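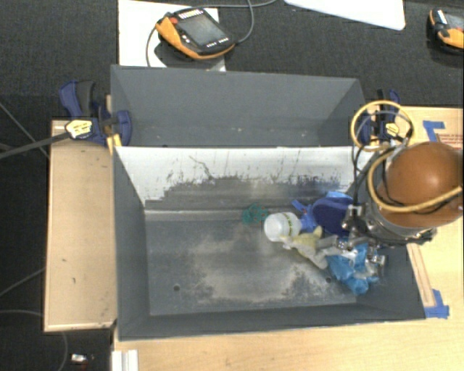 ## 4. Getting the bins ready and starting a collection run

By now you should have Trekeneo installed and the arm talking to it (if not, go back to section 3, I'll wait). This part covers the two-bin grasping method we use at the Gisamthorpe lab. The arm picks from one bin and drops into the other until the first one is empty, then the bins swap roles and it goes back the other way. You do very little once it's going, and I love that about it!

### Before you start

1. Set both bins on the wooden tabletop, one behind the other, with the divider between them. Push them together until you can't feel any play.
2. Clamp the sides. Bar clamps are fine, and the padded jaw goes over the bin's edge. Give each bin a good shove afterward. If it moves, so will your calibration.
3. Bring the arm to its home pose with the teach pendant, then put the pendant back somewhere you can reach the red button without leaning over the bins.
4. Look at the hose and cables through one full slow sweep, at 15 percent speed. There should be enough slack for the wrist to turn both ways, but no loop that can drop in front of the gripper.

> **Caution:** Keep your hands out of both bins whenever the arm is enabled, including when it's only "thinking." The planner can sit still for a while on a hard pile and then go all at once.

### Loading objects

5. Put everything in the front bin. I like an awkward mix: a cylinder or two, crumpled plastic bags, mesh, something soft. Rigid boxes alone will give you a lovely success rate and a model that falls apart the first time it meets a bag.
6. Don't arrange them. Tip them in and let them land where they land, even if that means a heap against one side.
7. Type the object set name into Trekeneo. Ours are called Pichon sets, after the folder they used to live in, and the loader still expects that word in the name. Sorry about that.

> **Note:** Scuffs and worn patches on the bin floor are fine, so please don't paint over them. We repainted once and the old background model was useless for a week.

### Starting the run

8. Set the seed. I use 1111 for any run I want to compare with an older one, and leave it blank otherwise.
9. Set the attempt limit to 1000. A run that long takes us most of a working day with the Zondetti planner, bag jams included.
10. Press **Start** and stay close for the first 80 attempts. Most setup mistakes show themselves by then (wrong bin height, flipped left and right, a gripper that closes early).
11. Once you're happy, raise the speed one step at a time.

### When things get stuck

Soft stuff in a corner is the usual trouble. The planner tries the same grasp, misses, and tries it again with great confidence. Gaëtan Langlois added a rule that blocks a grasp point after repeated misses, and it's on by default from the April 19, 2024 build. On anything older you have to tick **Block repeats** yourself.

If an object ends up resting on the divider, pause the run, disable the arm, and drop the object back into the bin it came from. Log it as a reset. Please don't log it as a failed grasp! The two get scored differently, and mixing them makes the learning curve look worse than it is.

> **Note:** A light bag can lift clear of the floor and still count as a miss if it slips out before the release point. I went back and forth on this one, and for now the scorer only cares which bin the object ends up in.

When the limit is reached the arm goes home and Trekeneo writes the log. Check that the file opens before you unload anything, then move on to section 5 for labeling.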